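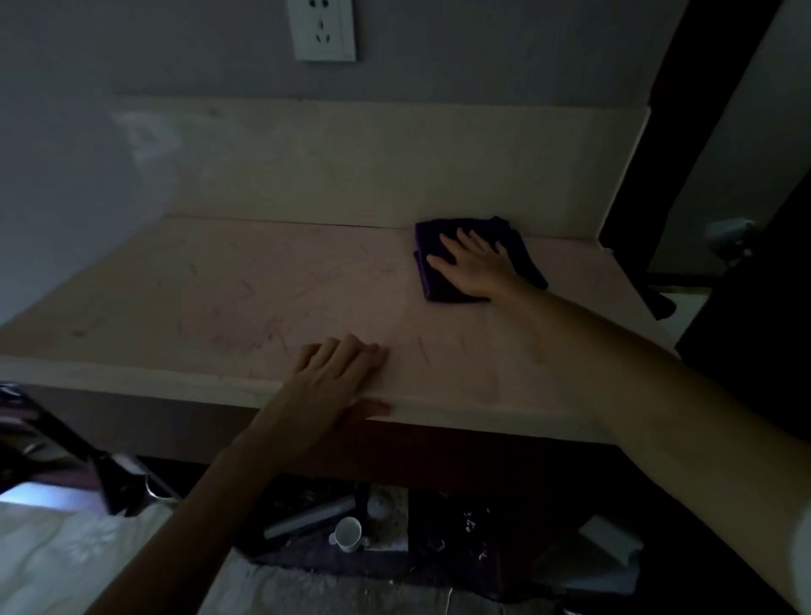 Häufig gestellte Fragen zum Studierendenprojekt Iria

Die folgenden Auskünfte richten sich an Studierende, die sich für eine Mitarbeit im Projekt Iria interessieren, sowie an Teilnehmende des laufenden Durchgangs. Verbindlich ist in allen Prüfungsangelegenheiten die Modulbeschreibung in der jeweils gültigen Fassung.

Allgemeines

Womit befasst sich das Projekt?
Iria ist ein Studierendenprojekt der Hochschule Dasora im Bereich Servicerobotik. Gegenstand sind einfache Tätigkeiten im Haushalt, vor allem das Wischen und Abräumen von Tischen. Die Teilnehmenden führen diese Tätigkeiten von Hand aus, zeichnen sie aus der Ich-Perspektive auf, beschriften die Aufnahmen und werten sie für die Bewegungsplanung eines zweiarmigen Versuchsroboters aus.

Wer ist für das Projekt verantwortlich?
Die fachliche Leitung liegt bei Crescencio Zavala. Die organisatorische Betreuung erfolgt durch das Sekretariat des Lehrgebiets Automatisierung.

In welcher Sprache findet das Projekt statt?
Besprechungen und Einführungen werden auf Deutsch gehalten. Der Projektbericht kann auf Deutsch oder Englisch eingereicht werden, die Beschriftung der Sequenzen erfolgt einheitlich auf Englisch.

Anmeldung und Teilnahme

Wer kann teilnehmen?
Zugelassen sind Studierende der Studiengänge Mechatronik, Informatik und Elektrotechnik ab dem dritten Fachsemester. Studierende anderer Fachrichtungen können auf Antrag aufgenommen werden, sofern Plätze frei sind.

Sind Programmierkenntnisse erforderlich?
Für die Arbeitsgruppe Aufnahme und Beschriftung nicht. In der Arbeitsgruppe Bewegungsplanung werden Grundkenntnisse in Python vorausgesetzt. Wer beide Gruppen kennenlernen möchte, kann zur Semestermitte wechseln - der Wechsel ist der Projektleitung vorab schriftlich anzuzeigen.

Wann und wie erfolgt die Anmeldung?
Die Anmeldung für das Sommersemester ist im Dezember möglich und erfolgt über das Modul Nr. 3187 im Campusportal. Eine Anmeldung per E-Mail kann nicht berücksichtigt werden. Nach Ablauf der Frist erhalten alle Bewerberinnen und Bewerber eine Mitteilung über die Zuteilung.

Wie viele Leistungspunkte werden vergeben?
Bei erfolgreichem Abschluss werden 5 Leistungspunkte angerechnet. Voraussetzung sind die regelmäßige Teilnahme an den Projektbesprechungen, ein beschrifteter Aufnahmesatz oder ein gleichwertiger Programmbeitrag und der Projektbericht.

Aufnahmen

Weshalb wird in möblierten Räumen und nicht im Labor aufgenommen?
Die Labortische sind glatt, gleichmäßig beleuchtet und von allen Seiten zugänglich. In Wohnräumen stehen Tische an der Wand, Kabel führen über den Teppich, und auf dunklen Tischplatten spiegelt sich das Licht. Auf solche Bedingungen soll die Auswertung vorbereitet sein. Eine besondere Herrichtung der Räume ist daher nicht vorgesehen.

Welche Oberflächen sind geeignet?
Geeignet sind feste, waagerechte Flächen wie Schreibtische, Esstische und niedrige Tische. Gebrauchsspuren und Kritzeleien auf der Platte sind zulässig und werden im Begleitblatt vermerkt, damit sie bei der Beschriftung nicht mit entfernbaren Verschmutzungen verwechselt werden. Glasplatten sind in diesem Durchgang ausgeschlossen.

Wie ist beim Wischen vorzugehen?
Das Tuch wird gefaltet und mit der flachen Hand geführt. Die zweite Hand darf sich an der Tischkante abstützen, soll aber möglichst sichtbar bleiben. Gewischt wird in ruhigen, zusammenhängenden Bahnen von der hinteren zur vorderen Kante. Ein Wechsel der Hand ist erlaubt und muss nicht angekündigt werden.

Wie lang ist eine einzelne Sequenz?
Eine Sequenz dauert höchstens 60 Sekunden. Längere Abläufe werden in Abschnitte geteilt. Zu Beginn und am Ende bleiben beide Hände kurz über der Fläche ruhig, damit die Abschnitte zuverlässig voneinander getrennt werden können.

Welche Gegenstände dürfen auf dem Tisch stehen?
Zulässig sind übliche Gegenstände des täglichen Gebrauchs, auch solche aus durchsichtigem Material. Ein Aschenbecher aus Glas oder eine teilweise gefüllte Wasserflasche ist für die Auswertung besonders ergiebig, weil die Konturen je nach Hintergrund schwer zu erkennen sind. Jeder Gegenstand wird in der Beschriftung einzeln geführt, Krümel und Asche hingegen als Sammelklasse. Messer, offene Flammen und persönliche Dokumente sind nicht gestattet.
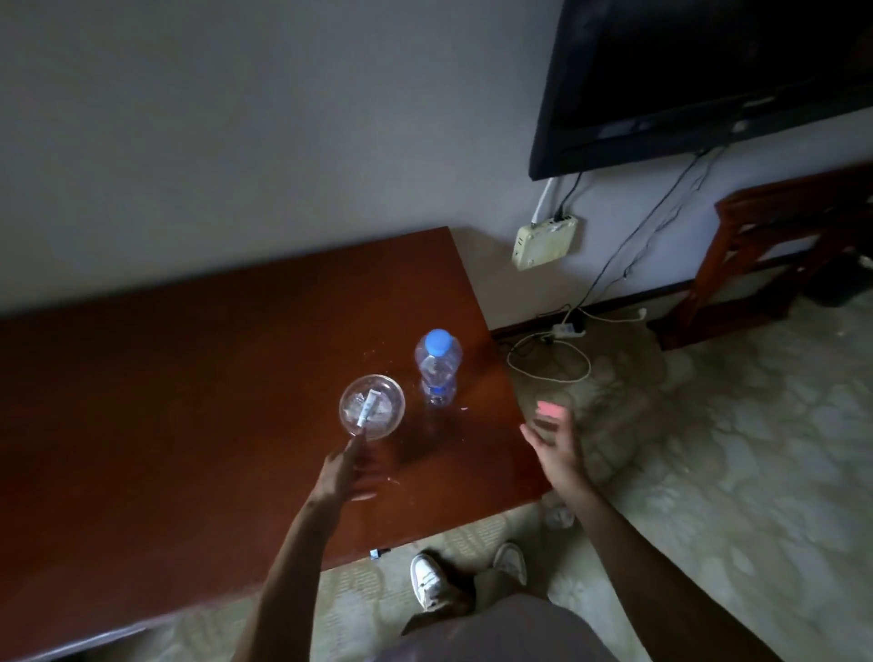

Datenschutz und Sicherheit

Sind Personen auf den Aufnahmen erkennbar?
Gesichter dürfen nicht aufgezeichnet werden. Hände, Unterarme und gegebenenfalls Beine und Schuhe der ausführenden Person sind zulässig. Spiegelnde Flächen, etwa ausgeschaltete Bildschirme, werden vor der Freigabe gesondert geprüft. Die Einwilligungserklärung ist vor der ersten Aufnahme zu unterzeichnen und kann jederzeit widerrufen werden.

Was ist bei Kabeln und Steckdosen zu beachten?
Elektrische Geräte und Anschlüsse sind nicht Teil der Aufgaben und werden während einer Sequenz nicht berührt. In der Nähe von Steckdosenleisten ist ausschließlich mit trockenem Tuch zu arbeiten.

Wo werden die Daten gespeichert?
Sämtliche Aufnahmen liegen auf dem Projektserver Stondano. Der Bestand umfasst derzeit 2663 freigegebene Sequenzen. Eine Speicherung auf privaten Datenträgern ist nur bis zur Übertragung zulässig, danach sind die lokalen Kopien zu löschen.

Ausstattung und Kontakt

Muss eigene Technik mitgebracht werden?
Nein. Kopfkamera, Halterung und Speicherkarte werden gegen Unterschrift ausgegeben. Schäden sind bei der Rückgabe anzugeben - auch dann, wenn die Kamera weiterhin funktioniert.

Kann der Versuchsroboter besichtigt werden?
Teilnehmende erhalten nach der Sicherheitsunterweisung Zugang zum Versuchsraum Huerta. Für externe Gäste ist eine vorherige Terminabsprache erforderlich.

An wen sind weitere Anfragen zu richten?
Inhaltliche Fragen nimmt Crescencio Zavala in der Sprechstunde entgegen. Anfragen zur Anrechnung, zu Fristen und zur Geräteausgabe sind an das Sekretariat des Lehrgebiets zu richten.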